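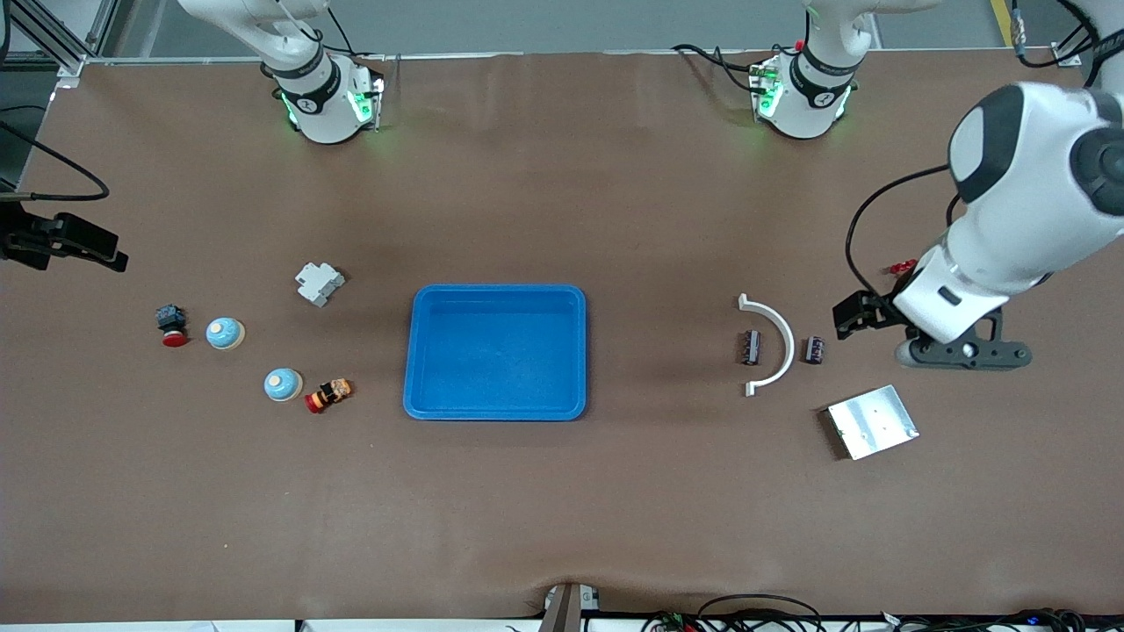 3.2 Sorting small objects into a shared tray

The second activity in the Eswood study concerned the gathering of small, unlike items into one container. Work of this kind is common in homes, repair shops and school storerooms, yet most published accounts of tidying deal with clothing, dishes or books. Small hardware raises a separate difficulty: the items have no agreed place, and their shapes give little guidance on how they should lie together.

Figure 2. Tabletop layout with a blue rectangular tray near the center and small objects placed to either side.

The tray was left empty at the start of each trial. Its raised rim marks a clear limit, and an item resting on the rim was scored as outside. The table covering was kept in a plain brown so that pale and dark items could be told apart from it with equal ease. Objects included a white molded plastic part with slots and a push button with a red cap on a black square body. Items of this second type were scored as placed whether they came to rest upright or on their side.

A total of 933 trials were recorded at the Piser site between June and the close of the study. Each trial ended when all objects were inside the tray or when 60 seconds had passed. Layouts were changed after every 5 trials, and no layout was used again on the same day.

Two measures are reported. The first is the share of objects inside the rim at the end of the trial. The second, floor coverage, is the part of the tray floor hidden by objects when seen from above. Coverage was included because a full count can be reached by stacking, and stacked items are harder to find later. Results for both measures are given in Section 4, together with those for the Fendska layouts.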